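Shop > Archive & Negative Storage > Copying Equipment > Nidutent 60

Search products, guides, part numbers
Go

Nidutent 60 Copying Tent for Film and Glass Negatives

The Nidutent 60 is a folding diffusion tent for copying negatives, contact sheets and small prints with a camera on a column or tripod. Each side measures 60 cm when open. The tent folds flat for storage and stands without poles.

The fabric is a single layer of white polyester, sewn by Babić to the Kerncombe pattern. A slot in the roof takes the lens. The slot closes around the barrel with a drawstring, which keeps stray room light off the film surface. The front flap can be left down during exposure or pinned back while sheets are being changed.

The light panel is sold separately. Any flat panel that fits inside the base will work, but the Ava panel has locating tabs that match the loops in the floor of the tent and will not shift when film holders are swapped.
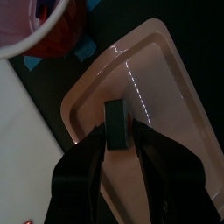
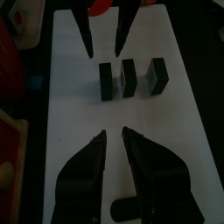
Film holders are available for 35 mm strips, 120 roll film and quarter-plate glass. The glass holder has felt-lined edges and no upper pane, so the emulsion is never in contact with anything. Place plates emulsion side up and reverse the file afterwards. Curled film should be left under a weight for 72 hours before copying — forcing it flat in the holder will mark the edges.

Warm the panel up for 20 minutes before the first exposure. Colour readings drift during that time and a batch started too early will not match the rest. Keep the room lights off and the blinds down.

Notes on use by Dragica Shehu are supplied as a printed sheet with every tent. They cover exposure for dense negatives, numbering of files and handling of flaking emulsion.

Supplied with: tent, carry bag, drawstring collar, spare collar, printed notes. Panel and holders not included.

Guarantee: 2 years on seams and frame. Fabric discoloured by cleaning fluids is not covered. Wash by hand in cool water and dry flat, out of the sun.

Orders placed in December are sent out in the new year.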